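Skip to content | Reviews | Guides | Forum | About

Paloleo 7 review: a motion planner I've grown fond of
Kanini Biwott, Saturday, June 29, 2019

I've had Paloleo running on our humanoid since March, so this is a review from somebody who has lived with the thing (and grumbled at it, and apologized to it). It's a whole-body planner: you give it hand targets, it works out the arms and keeps the balance sensible, and it hands the trajectory to your controller. We use Vusel for that last part, and the two got along from the first afternoon, which I can't say for our old setup!

What I love most is the self-collision checking. You can raise both hands close together in front of the chest and it simply finds a way, usually in under 30 milliseconds, and the elbows stay where a person would keep theirs.
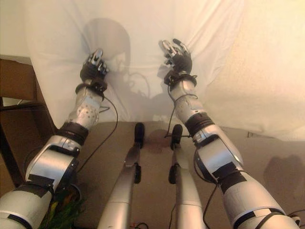 Both hands up at the sheet, seen from the head.

Cloth is harder going. The planner has no idea what a fold is, so it treats a hanging sheet as a flat wall unless you loosen the contact margin yourself, and the setting is buried under "Advanced" with a very stern tooltip. Cables aren't modeled either. I drew ours in by hand as fat capsules, and that works well enough if you don't mind losing some reach at the wrist.

The license is $2,595 a year, with a 180-day trial that I'd urge everyone to use up properly. Chraibi costs less and has nicer plots, but I kept fighting its joint limits, and I do like my evenings. We've renewed.

We use cookies to improve your visit. Accept | Settings

© 2019 Milach Reviews | Contact | Back to top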